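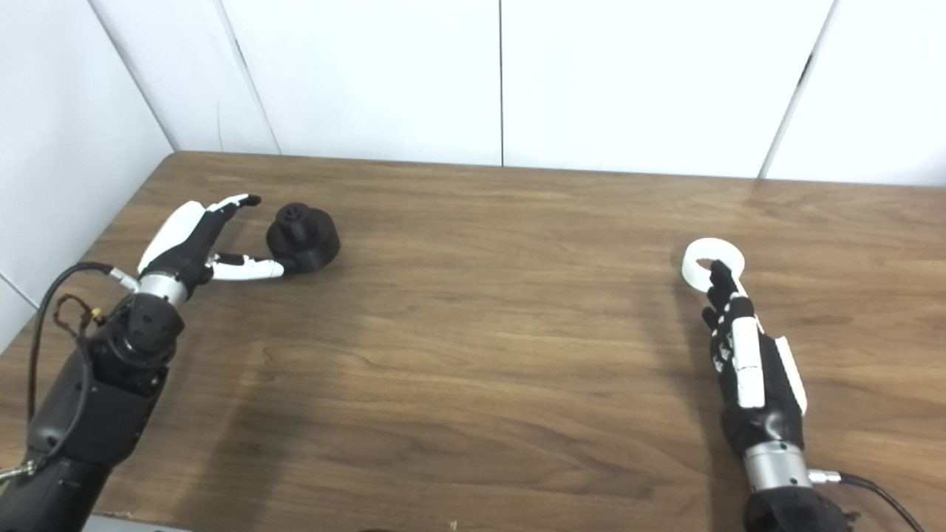
Benjamín Carrasco wrote to me in January to say that a table with nothing much on it always looks to him like a table waiting for bad news, and that he couldn't see why I kept going on about clearing mine. He had read my piece on the kitchen dresser, you see, and had got as far as the paragraph where I said the dresser could be as full as it liked so long as the table was left alone, and there he had put down his cup and reached for the keyboard. In his house, he said, the table holds the post, the bread, a lamp, two seed catalogues, somebody's knitting and the fruit, and when people come to dinner it all goes on the floor in the hall. He has never lost a letter yet.

I have been carrying that email about in my head ever since, partly because it was such a nice one and partly because I think he is wrong, and I should like to say why at rather more length than I managed in my reply.

I grew up with a table like his. My mother's was a big old pine thing that came from a farm sale at Middale, and I don't believe I saw the whole top of it until the day we carried it out of the house. There was a sort of tide line about a third of the way in from the wall, and you ate on your side of the line and the papers lived on theirs. I was fond of it, and I don't want to be rude about it now. But I do remember doing my homework with one elbow in the air, and I remember how a jigsaw was a thing you asked permission for several days ahead, and how my father would bring in a broken clock, look at the table, sigh, and take it back out to the shed where the light was poor. He mended very few clocks, my father. I used to think he lacked the patience.

When I had a place of my own I bought a wooden table, middling brown, with a grain that runs in long dark streaks like a river seen from a hill, and I pushed it up against the wall in the room at the back. I hadn't any great theory about it. I had hardly any belongings either, so it stayed clear for a good while by default, and during that time I got into the way of putting one thing on it. A shoe that wanted stitching, say. A bowl of beans to shell. The sewing machine, once I had one. And I found that when there was just the one thing there I would sit down and do it, and when I later acquired a life's worth of clutter and let it creep across the wood, I stopped doing it, and the shoe sat in a bag by the door from one winter to the next.

You will say that this is only me, and that some people work beautifully in a heap. I know they do. I shared a studio at the old Insaurralde workshops with a woman who made hats in what looked like the aftermath of a burglary, and they were lovely hats. She could put her hand on a particular pin. But I notice that the people who boast to me about their heaps are mostly not making hats, they're telling me where things are, and it does seem a pity to use a good flat surface as a filing system when a shelf would do it for nothing.

There is the matter of small parts as well. Anybody who has taken the lid off a jar grinder, or had a knob come away from a cooker in their fingers, knows what happens to a little dark object on a crowded table. It goes under the newspaper. Put the same knob down on bare wood with a pale wall behind it and it can't hide from you. I spent most of an afternoon last spring looking for the cap off my Emau teapot (it has a daft little stem on top which you'd think would make it easy to find) and it was in among the onions, because I'd been too idle to move the onions before I started washing up. I have since moved the onions for good. They live in a string bag on the back of the pantry door and they seem to keep better there.

I do give Benjamín this much, that a clear table can be a cold thing if it's kept for show. I've been in houses like that. There's a table you could skate on, and you stand there holding your cup because you daren't put it down, and the whole room seems to be holding its breath until you go. That isn't what I mean at all! I want mine scratched. I want rings on it, and it has plenty, including one in the shape of a horseshoe whose origin I've never worked out. I wax it twice a year, or I mean to, with a tin of stuff that cost me 19 pounds and smells of oranges, and in between I treat it abominably. When the glue comes out I put down the lid of a biscuit box if I remember.

So my rule, if it is a rule, is a small one. At night, when the kettle has gone on for the last time, whatever is on the table goes back where it came from, or if it hasn't got anywhere to go back to then it gets a place on the shelf. It takes me as long as the kettle does. If a job is half finished it may stay, but then it must stay alone, and nothing else is allowed to come and keep it company. I break this perhaps one night in four. There was a dreadful patch over Christmas when I had the wrapping paper and a Plullovby catalogue and most of a disassembled lamp on there together, and I went about in a temper for days and blamed the weather.

I wrote some of this to Benjamín and he answered very civilly that he had tried it. He had cleared the whole top, wiped it, and sat down in front of it with his hands in his lap, and after a quarter of an hour his wife had come in and put the bread on it. I've told him to leave the bread. Bread is a job in progress, to my way of thinking, right up until it's eaten, but the seed catalogues can go on the windowsill and I'd have a word with whoever owns the knitting.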